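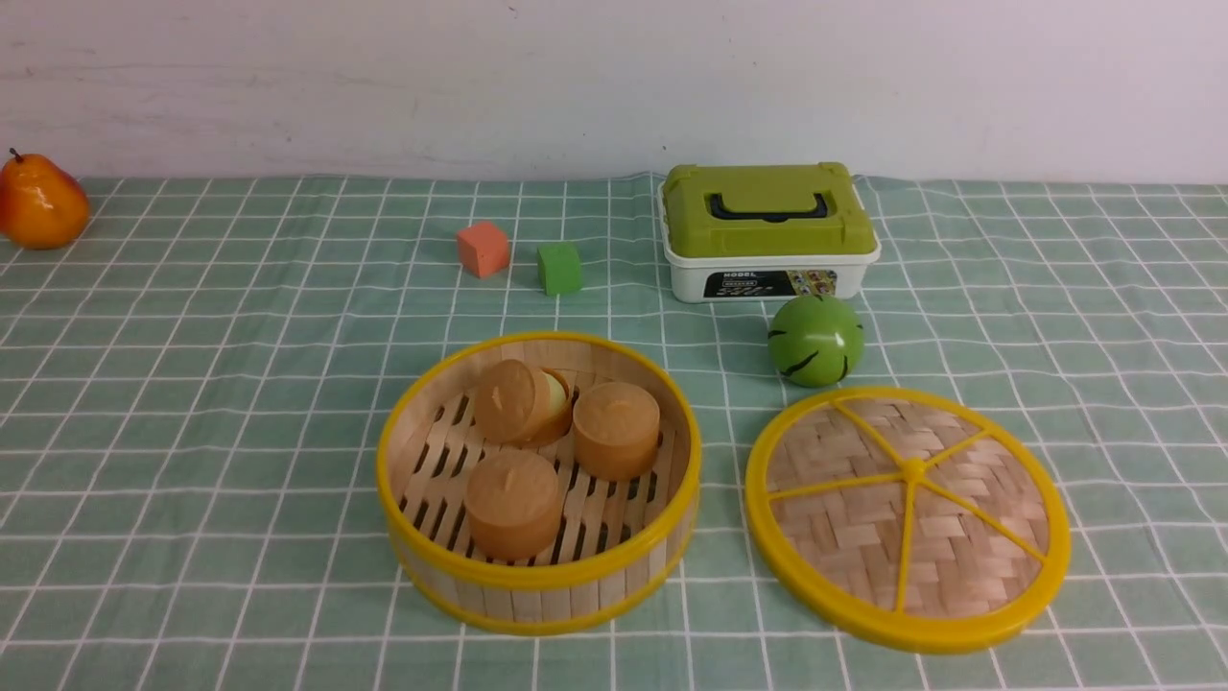 What do you cook when there's nothing to cook?
Whatever is on the table. You put the lid on and you wait.

That was the rule in the Skitimness, which was a restaurant on Tuesdays and a ship the rest of the week. Bushra Abbasi was the cook. She was 7. Her grandfather Fulgencio was every customer, one after another, and he had to go out to the hall and come back in different each time.

First the mayor of Tekleab. Hungry, in a hurry, hat on.

"What's good?"

"Pear."

"And besides the pear?"

She looked over the green checks. Thought fast. "Salmon. One piece. And one piece of grass."

"I'll take the salmon."

"It's 251 dollars."

The mayor went through his pockets. A bus ticket, a peppermint, a button. She took the button. Fair enough - it was a good button.

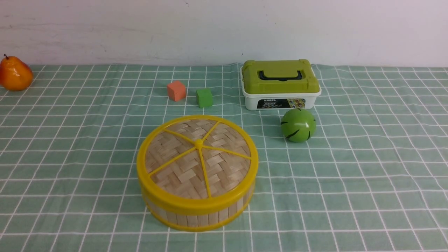

The Skitimness, before the supper rush.

Then the hall again. Feet, a cough, the door. Now it was the captain from Arar, who limped, only he forgot which leg halfway to the chair.

"I have been at sea 16 years," said the captain. "I want a melon."

"It's not a melon. It's a ball."

"On my ship it was a melon."

She considered this. The ball had stripes, you could see how a person might get it wrong, a person who'd been on a boat that long. But rules. You couldn't steam a ball. It would go flat and then where would they be.

"You can hold it while you wait," she said.

So he held it. He held it in both hands like it was warm, and she stirred the air with nothing, and outside a truck went by and teh window hummed.

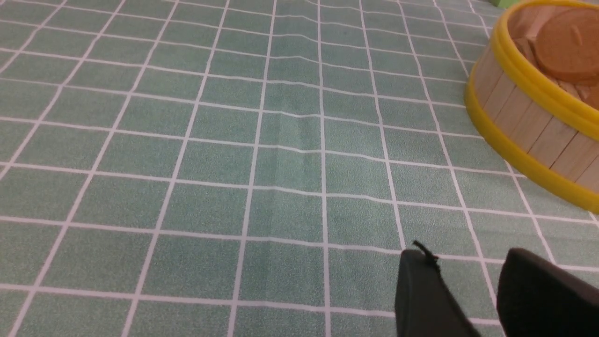 How long does it take?
Until the cook says so. Almost never as long as the customer thinks.

"Is it ready," said the captain.

"No."

"Is it ready now."

"You're letting the steam out with your talking."

He shut his mouth. She put her ear down near the basket, right down by the yellow part. Listened. Her mother was supposed to phone at supper, from Triston, where the job was. It was supper nearly. Nobody had said anything about it and she wasn't going to be the first.

Grandpa set the ball back where it lived. Careful. Next to the box.

"You put it wrong," she said, and moved it over a little, and then a little back.
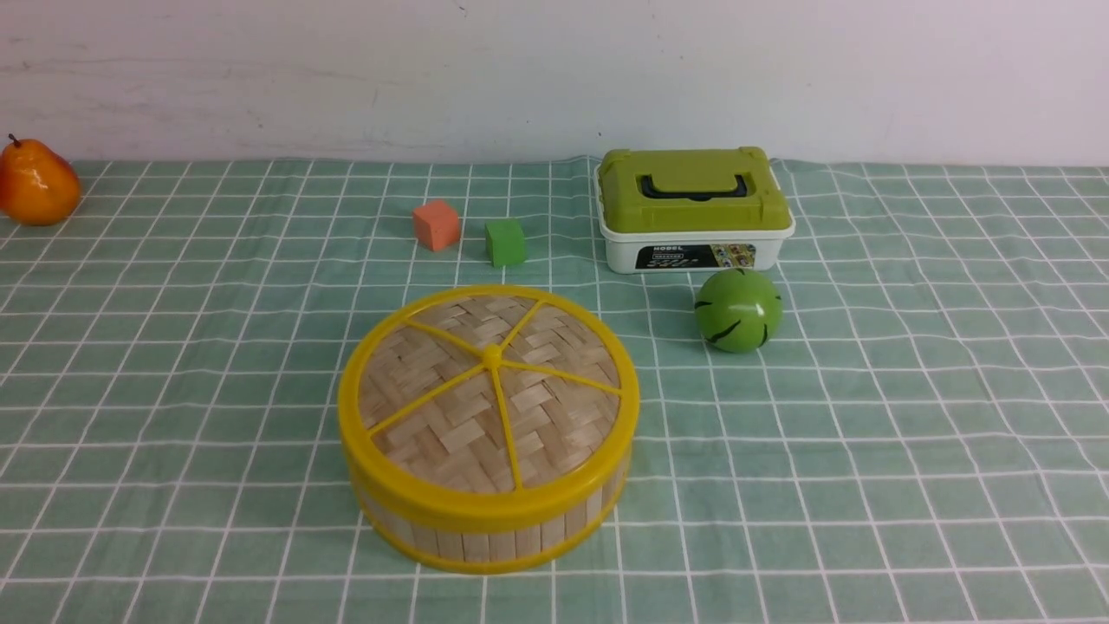
"Now it's right," she said. Everything was where it went. Pear, salmon, grass, all of it, and the wall behind with its smudges which on ship days were islands.

"Who's next?" he asked, in his own voice. No limp.

"You are. Just you."

"I don't have any more buttons."

"You can owe me."

He pulled the chair in. She was reaching for the lid when the phone went, in the kitchen, loud, and they both got up at once and he let her get there frist.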